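Melis House Notes, May
Laundry and bedding: sorting on the bed

The linen room at Melis House handled 1,415 items last month, counting everything that went through the machines on both floors. Of those, 166 came back upstairs without a room label and had to be matched by hand. Elisa Santoro runs the laundry schedule and asked for space in this newsletter to go over how clean clothes get folded and put away, and what residents can do to keep their own things from wandering off.

Most of the rooms on the second floor have no table big enough for folding, so the bed is where it gets done. Elisa's advice is to strip the bed back to the fitted sheet first and push the comforter to one side. Then start with the largest pieces and work down to the small ones. Socks and underwear go last, in their own pile, and they can go straight into the top drawer.

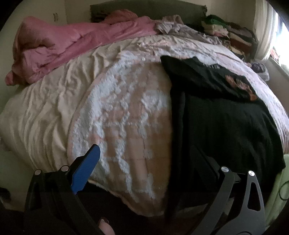

Stacks should go at the head end or in a corner of the bed, away from the side you stand on. Two medium stacks are better than one tall one. Once a stack gets past eight or ten pieces it leans, and the bottom items come out creased anyway. Put heavier clothes at the bottom and light tops above them. In the back corner by the curtain there are two stacks side by side, the left one with a dark green piece on top and cream and pale pink under it, and that is a good size to carry to a closet in one trip. If you share a closet, make one stack for each person at this stage. Sorting it out later at the closet door takes longer and usually ends with somebody's shirt on the wrong shelf.

Sheets are on the same rotation as before. Put the used set outside your door in the mesh bag by 9:00 in the morning and a clean set will be on the hall shelf by early afternoon. Comforters and heavy blankets go down once a month, or sooner if there is a spill. Please do not put them in the second-floor machine. It is too small, and the repair bill from Griltidix for the last jammed drum was more than we spend on detergent in a season.

Plush blankets need a little more care. Wash them cold, alone or with other plush, and dry them on low. Skip the fabric softener, which flattens the pile. The Skidico powder in the blue tub is fine for these. The Drirkley liquid is for whites and towels only.

Sweatshirts and other tops with printed lettering should be turned inside out before they go in the hamper. The print cracks when it rubs against zippers, and the dryer makes it worse. When they come back, turn them right side out and lay them flat on the bed with the front facing up. Smooth the body first, then bring the sleeves in across the chest, then fold up from the hem. If the neck is high, leave it standing open until the end and fold it down last. Dark tops pick up fluff from plush blankets, so it is worth running the lint roller over them before they go in the drawer. There is a roller on a hook inside each linen closet – please put it back.

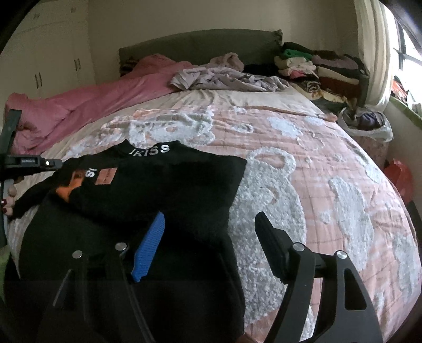
Black high-collared top with white lettering, laid out on a pink plush blanket.

Labels: the iron-on name labels are back in stock. We ordered 1,000 and each resident can have up to 67, which should cover a full wardrobe. Put them inside the collar on shirts and inside the waistband on pants. On knits, sew them down at the corners as well, as the adhesive does not hold on a loose weave. Elisa has needles and thread and will do it for you if you leave the items in a bag with your room number on it.

Unclaimed clothes are on the rack across from the linen room. At the moment it is mostly children's pajamas from visiting families, one gray cardigan and a good many single socks. Anything still there at the end of the month goes to the clothing swap.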